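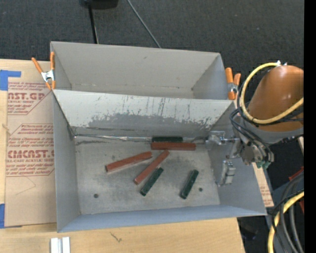

Killian Masson wrote back on the first draft of these rules that a bin-picking cell is only as honest as its reset procedure, and that if two people tidy the blocks two different ways between attempts you have really recorded two experiments and given them one name. He asked that the reset rules go before everything else in the card, so we have moved them up, and the rest of the document has been shuffled along to make room.

Clatum bin-picking set: data card and house rules

Welcome, and thank you for taking the time to read this before you download anything! Clatum is a small collection of block-picking attempts made with a robot arm over a divided metal bin. It was put together at the Brodemgate workshop, and the card is written for two sorts of readers: people who want to use the recordings, and people who would like to add to them from a cell of their own. If you belong to the second group, please treat everything under Reset, Fixturing and Stopping as a condition of having your work merged. We will happily help you get there.

Reset

Start every attempt with the blocks in the large compartment and the narrow one empty. Six blocks, three reddish-brown and three dark green. Scatter them by hand from a little above the bin floor and leave them where they land, even if one ends up hard against the divider or lying right alongside another. Those awkward ones are the attempts people write to us about, and we would be sorry to lose them to somebody's neat fingers. The one exception is a block standing on its end, which you should tip over and note in the log.

Do not polish, sand or repaint the bin. The divider on ours has lost a good deal of paint across its lower part and the floor is scuffed, and we have left it that way through the whole set. If your bin is new, say so in the bin_condition field. If you have to swap bins partway through, close the session and open a new one.

Fixturing

The bin is held with a spring clamp on each side. Check both before the first attempt of a session and again after any contact the operator would call a bump. A bin that has crept a few millimetres will spoil your calibration without giving you any warning, and we lost a full afternoon in May to exactly that (the recordings from that afternoon are not in the release, so please don't go looking for them). Sheet stock and other bits and pieces may stay on the bench as long as they sit outside the bin and are not moved during a session. We don't ask for a bare bench – working benches seldom are – but we do ask for one that stays put.

Stopping

Keep an operator within reach of the stop button for the entire session, with both hands out of the bin while the arm is enabled. Reaching in to rescue a stuck block is the habit we are strictest about. Pause the arm, confirm on the pendant that it is paused, and only then put a hand in. Each rescue goes in the log as an intervention, and the attempt is marked as failed even when the block would clearly have come free on the next try. It feels a bit harsh, we know, but it keeps the success rates comparable from one operator to the next.

Cables and hoses should be looked over at the start of each session with the arm moved slowly through its full reach. Stop if anything pulls tight or rubs on the rim of the bin.

What is in the set

The first release holds 300 attempts in 18 sessions, recorded by 2 operators. The view is from a fixed camera. Each attempt has its video, the joint positions, the gripper state and a short text log. Outcomes are labelled picked, dropped, missed or intervened, and a second person checks every label before it is merged. Where the two labellers disagree we keep both answers and set the disputed flag, so filter on that if you need a tidy subset.

Known gaps

Colour is no guide to difficulty here, and we would ask you not to report results by colour as though it were. All the sessions use one bin and one kind of gripper. Lighting was whatever the workshop had that day. The lower face of the divider varies from pale to quite dark where the paint is gone, and depth estimates along that stretch should be treated with some care.

Contributing

Run the Zoubi checker over your session folder before sending it in. It catches missing logs and clock drift, and it will grumble about file names as well. Sessions from the Trilard cell use the older log format and are converted on arrival, so there is no need to rewrite them by hand. If a rule here doesn't suit your set-up, write to us before you record and we will try to work out a variation together. Changes to the rules apply to new sessions only.

Rules last revised Wed 6 April.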